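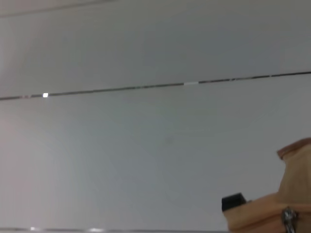
Progress Report to the Dastberg Fund: Storage and Surfaces, Grandar House

Reporting period: second quarter of the grant
Prepared by: Skillik Housing Partnership

1. Purpose of the report

This report sets out the work carried out at Grandar House under the Dastberg Fund's small improvements grant. The grant covers the repair and replacement of flat panels in the shared rooms, together with the cleaning and adjustment of the joints between them. It does not cover lighting, plumbing or floors.

2. Work completed

Of the 145 panels listed in the original survey, all but 11 have now been inspected. Panels in fair condition were washed down and kept. Those with swollen edges or broken fixings were taken out and replaced with pale gray stock from Quan, our regular supplier, so that old and new surfaces sit together without an obvious change of color.

The joints have needed more attention than the panels. A surface may be smooth and free of marks while the seam beside it is dark and uneven along its edges, with small flecks of brown or red. Seams of this type are now entered in the inspection record under a separate heading. The contractor has been asked to brush them out before any filler is considered – filling over loose material was the main cause of complaints under the previous contract.

3. Spending

Spending in the period came to $1,822, all of it on panels, fixings and cleaning supplies. Labor is met from the Partnership's own budget and is not charged to the grant. No transfer between budget lines is requested.

4. Matters outstanding

The 11 panels not yet inspected are in rooms that were in daily use throughout the period. Access has been agreed with residents for the coming quarter. Two other items remain open: the width of the gap to be allowed between neighboring panels, and the choice between plain and handled fronts for the storage wall. Residents have stated a preference for plain fronts, and the Partnership supports this.

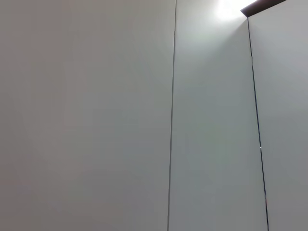
GRANDAR HOUSE, August

Plain panels with no handles or knobs are easy to wipe down, and the narrow dark gap between one panel and the next remains the detail to be settled. Strong light can make a pale surface look brighter at the top than lower down, so color matching will be checked both in the morning and at 4 p.m. before further stock is ordered from Quan.

The Partnership asks the Fund to approve the plain fronts and to release the second payment on the agreed terms. The next report will include the completed inspection record.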